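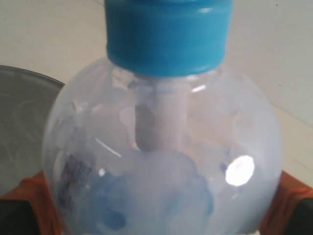

Irina Văduva: is Grullero any good with two on the sofa, or does the second player just trail along behind?

1/7 Good question, and I've got a whole weekend's worth of opinions, so here's a thread! We played it on the big telly, my son (he's 7) and me, and we've cleared the first two islands.

2/7 You both drive cranes. Player one gets the hook, player two gets the magnet, and you can swap whenever you like by holding down both triggers. We must have gone an hour before finding that out. It's in the pause menu, under Tips, where I never look.

3/7 The second player does proper work, Irina. On Cukberg (the snowy island) the magnet has to hold the bridge up while the hook goes across. I let go to scratch my nose. I have been told off about it at every meal.

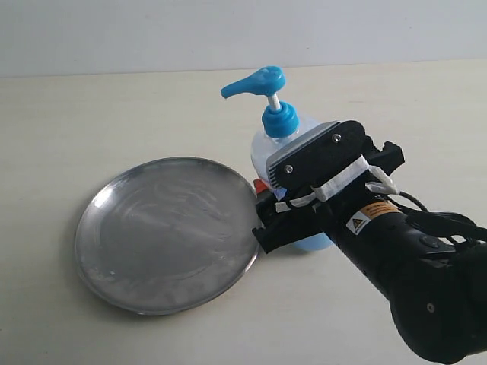
Pump bottle with a blue top, steel plate next to it.

4/7 Building your own crane is the best bit by miles. There are 26 parts to find and you can paint every one of them. His is bright green with a duck horn and it's called Nevville. Mine is grey. He says mine looks like it's from the council.

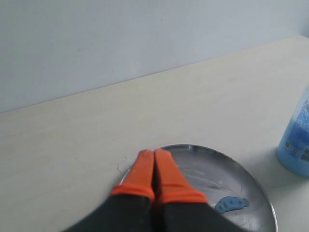
5/7 Moans: the camera gets in a right tizzy when you wander too far apart, and it only saves at the harbour. If bedtime lands halfway up Cukberg you'll lose the lot, and you'll hear about it. Please patch this!

6/7 Mrs Manurung, who runs the parts shop, hums the whole time you're in there. I've had that tune in my head since Saturday and I was humming it in the queue at the post office.

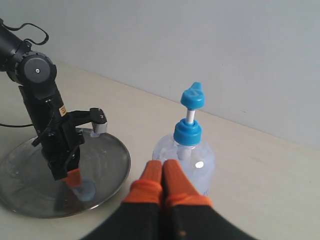 Can you play it online with a friend?

Only on the same sofa for now. The menu has an online button but it's greyed out.

7/7 We're off to the third island after tea. He's already told me I'm on magnet again.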